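Why is the Earth getting warmer?

Maybe you have heard grown-ups talk about climate change. They say it on the radio, at the dinner table and in school. But what does it mean? Let us look at it slowly, one piece after the other.

Weather and climate are different

Weather is what happens outside your window today. It can rain in the morning and be sunny at lunch. Climate is what the weather is usually like in one place over many, many years.

My friend Wiroj explains it with clothes. The weather tells you what to put on this morning. The climate tells you what clothes you need to have in your closet.

So one cold day in August does not mean that the climate is getting colder. And one hot day does not prove that it is getting warmer. Scientists must look at the numbers from a very long time.

A blanket made of air

Around our planet there is a layer of air. We call it the atmosphere. Some of the gases in it hold the warmth of the sun, a little like a blanket holds the warmth of your body in the night. One of these gases is carbon dioxide. It has no color and you cannot smell it. There is some in the air that you breathe out.

We need this blanket! Without it the Earth would be frozen, and we could not live here. The problem is that the blanket is becoming too thick.

When people burn coal, oil or gas, more carbon dioxide goes up in the air. We burn these things to drive cars, to warm houses, to make electricity and to run factories. Trees take some of the carbon dioxide back when they grow, and the ocean takes some also. But they cannot take all of it, and in many places the forests are cut down.
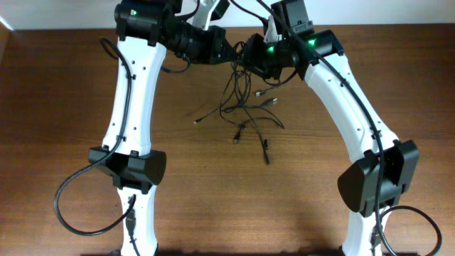 The extra warmth does not stay only in the air. Most of it goes into the sea. Warm water needs more room than cold water, so the sea rises a little. Ice on the land is melting too, and this water runs down into the sea and makes it rise more.

Animals and plants notice the change. Some flowers open earlier in the spring. Some fish swim to colder water. A polar bear hunts from the sea ice, and when the ice melts early, the bear has less time to find food.

What the children in Lonthorpe did

In the town of Lonthorpe there is a small school with 128 pupils. Their teacher, Ms. Myung, asked them one question: how do you come to school? The class found out that 70 children came by car, and many of them lived quite near.

Now they have a "walking bus". This is a bus without wheels and without an engine – only children who walk together in a line, with a grown-up in front and a grown-up at the end. It leaves from the library at 8 o'clock. Mohsin, who is nine, likes it best when there are puddles.

What can you do?

You are one person, and the Earth is very big. You do not have to repair it alone. Governments and companies have the biggest jobs to do. But you can do some things at home:

Turn off the light when you leave a room.
Walk or ride your bike if the way is short and safe.
Eat what is on your plate, so less food is thrown away.
Wear your sweater one more time before you wash it, if it is still clean.
Ask questions. Grown-ups often start to think when a child asks "why?"

Words to remember

Atmosphere – the layer of air around the Earth.
Carbon dioxide – a gas that helps to hold warmth in the air.
Climate – the usual weather of a place over many years.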